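Moving my mom's recipes out of the tin (finally)

So December got away from me completely, and the one thing I promised I'd do before the new year was sort out Mom's recipe tin. It's a dented old thing that used to hold butter cookies and it has lived on top of three different refrigerators. I brought it home from Brerard in my carry-on, wrapped in a bath towel, and the man at security wanted to talk about his grandmother's peach cobbler for so long that I nearly missed boarding.

I thought I'd be done in a weekend. Ha! There were 361 cards in there, and that's before you get to the envelopes, the backs of church bulletins and one recipe for pickled beets written on a dry cleaning ticket.

Where I started

My first idea was to type everything up in the order it came out of the tin. Bad idea. I did eleven cards that way and found I'd typed the same banana bread twice, with different amounts of sugar. (The second one is better. It's the one with the grease spot.)

My friend Latrice Baptiste came over with a bag of clementines and told me to stop typing and start sorting. She did this with her aunt's papers a few years ago and she's very bossy about it, in a way I needed. We cleared the dining room table and made piles: breads, suppers, sweets, holidays, canning, and a pile called "who knows" for anything that was only a list of ingredients with no title. The "who knows" pile got tall. I still have one card that says flour, lard, 2 eggs, "the usual way," and that is the whole card.

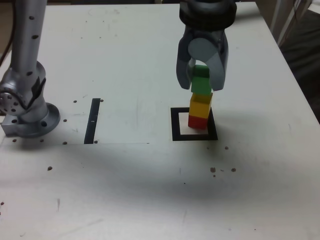

Scanning versus typing

I went back and forth on this for ages. Typing makes a recipe you can search and print big enough to read while you're stirring. Scanning keeps the handwriting, and Mom's handwriting is half of why I care. She made her capital B's like little snowmen!

In the end I scanned every card, front and back, and I'm only typing the ones we cook from. With the envelopes and the scraps it came to 686 scans. I name each one by pile and then by title, so "sweets lemon bars" and so on, and when there are two versions I put the name of whoever she got it from. A lot of them came from Mrs. Lindqvist next door, who apparently never made the same coffee cake twice.

Things I'd do differently

I'd get the good light sorted out first. I scanned a whole stack of breads at ten at night and the pencil ones came out so faint I had to do them over. I'd also keep a notebook beside me, as my sister kept calling with stories about this or that casserole and I wrote them on whatever was handy, and now I've got my own pile of scraps.

Next up is the canning pile, and then I want to try the Sodport fish chowder, which calls for "a good amount" of salt pork. If you grew up around there and know what a good amount is, please leave me a comment. My brother says half a pound but he also puts ketchup on eggs.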